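How to Trim and Label Hand-Held Gripper Demonstrations Before You Train On Them

If you have been collecting demonstrations with a hand-held gripper, you probably have a folder full of recordings by now and a slight feeling of dread about opening it. I know that feeling well! When I started on the cloth-handling work in our group, I had 434 recordings and no plan at all for what to do with them. I fed the whole lot into training, waited overnight, and got a policy that spent most of its time hovering over the table as if it had forgotten why it came into the room.

What follows is the method we settled on after that. It is slow the first time through and then it gets pleasantly quick, and you can do most of it with a cup of coffee in your other hand.

What you need

Your raw recordings, with the wrist video and the gripper width signal saved on the same clock. If the two are on separate clocks, stop and fix that first, and please don't try to line them up by eye.

A viewer that lets you step one video frame at a time. We use Plitov, our own little in-house tool, but any player with frame stepping will do.

A plain spreadsheet with one row per recording.

Step 1: Look at the width signal before you look at the video

I know, the video is more fun. But plot the gripper width for each recording and you will see the shape of the whole episode in a second or two. A normal cloth pick has a long flat stretch at the start (fingers open), a quick drop, a long flat stretch at the bottom, and then a rise again at the release. Anything that doesn't have that shape goes into a "look at me later" column. Don't delete it yet. Some of our most useful recordings were the odd ones, where the person missed the fold and went back for a second try.

Step 2: Mark four moments

For each recording, write down the frame number for these four moments:

start of approach
first contact with the cloth
fingers fully closed
release

The first one is the hard one, and it is where I went wrong for a long time. People don't begin a task cleanly. They pick up the tool, wiggle it, shift their feet, check that the light is on, and then they go. If you keep all of that, you are teaching the policy to wiggle and shift its feet. Our rule is to mark the start of approach at the first frame after which the hand keeps moving toward the cloth without a pause longer than 7 frames. It's a little arbitrary, and you may want a different number if your camera runs faster than ours, but pick one and write it at the top of the sheet so that everybody labels the same way.

Step 3: Cut the waiting, keep the open hand

This is the part of the method I care about most, so forgive me if I go on a bit. Once the start is marked, it is very tempting to trim harder still and begin each clip just before contact. It makes the files smaller, and the clips look so tidy. We tried exactly that on one version of the data, which we named Fakent, and left the full approach in on another, which we named Ambrose. Everything else was the same: same recordings, same network, same training settings, same robot.

We ran 80 trials with each policy, picking a single cloth from a bare patch of table and lifting it clear. Ambrose was the better of the two by a comfortable margin. Fakent was perfectly good once the cloth was between its fingers, but it had very little idea how to get there, and if it arrived slightly off to one side it would close on air and then close on air again.
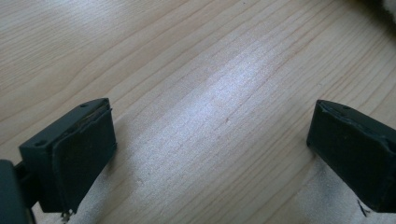
Approach frames earn their keep by telling the policy what "not yet" looks like. Lucian Bogdan, who did most of our labeling, calls them the dull frames, and I do see his point after an afternoon of them – but they carry a lot. The fingers are wide apart with nothing between the pads, most of the view is wood grain, and the pale cloth is only a soft blur low down by the fingertips. A policy that has seen plenty of views like it has a chance to learn that an open hand near a blurry pale patch should keep going and not close. Notice the bright band of reflected light across the tabletop too. Pale streaks on blond wood can be mistaken for cloth, so leave frames with glare in your set, and give them the same "approach" label as the rest.

Step 4: Label the phases

Now fill in the phase for every frame, using your four marks. Start of approach to first contact is "approach." First contact to fully closed is "grasp." Fully closed to release is "carry." A short script can do this from the spreadsheet, and it should take you a few minutes to write. Have it complain loudly if the marks are out of order, as mine always were in at least one row.

Step 5: Have a second person check

Ask someone else to label a small share of the recordings without looking at your marks, then compare. We accept a difference of 2 frames on contact and on closing, and we are more relaxed about the start of approach. If you disagree by more than that on contact, sit down together and go through the clips. With cloth the usual trouble is a loose edge touching a finger early. We count that as contact. The Nunley recordings, our first batch, had to be relabeled because we had never agreed on it.

Step 6: Train once on a small set

Before you commit the full data, train on a small slice and watch the robot do a handful of picks. If it closes too early, go back and check that your approach clips really survived the trimming. If it hovers, your start marks are probably too generous, and the pauses in Step 2 are the place to look.

Keep the raw recordings somewhere safe when you're done. You will want to change the pause rule at some point, and it's much nicer to rerun a script than to record everything over again.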